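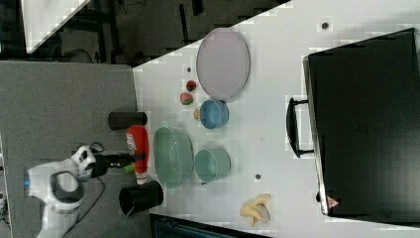
2 min read

House rules for arms near tables, and whether anyone keeps them

Every lab I visit has a safety sheet taped up somewhere. Ours at Plarkuddale runs to 40 lines, and I doubt most of them. Kwaku Kwofie wrote the first version in August, Nevzat Kırmızıgül cut it down, and I was asked to put it next to pictures of the work. I have one so far, at the top of the page.

The gripper is down by the table edge, with a small lime-green object just under its fingers. Rule 5 says objects should start well inside the edge. Fine, but how far is "well inside"? The sheet gives no distance, so everyone who reads it can claim to be following it.

The cable loops out from the arm and trails down. We have a rule for that too: "Keep cables managed." I have asked two people what managed means and got two answers — a clip, and a shrug.

There's a red-and-white warning label on the black case. I'm all for labels. I'm less sure that one as small as this does much for a person reaching across for the bananas.

Bowls, a plate, strawberries, a squeeze bottle: the sheet calls this "a representative household layout." Whose household? Kwaku says the wording came from an older Pilletel checklist. I'd strike it until someone can say what it represents.

More pictures go up when Nevzat sends the next batch. Comments on the sheet go to him, preferably with a number in them.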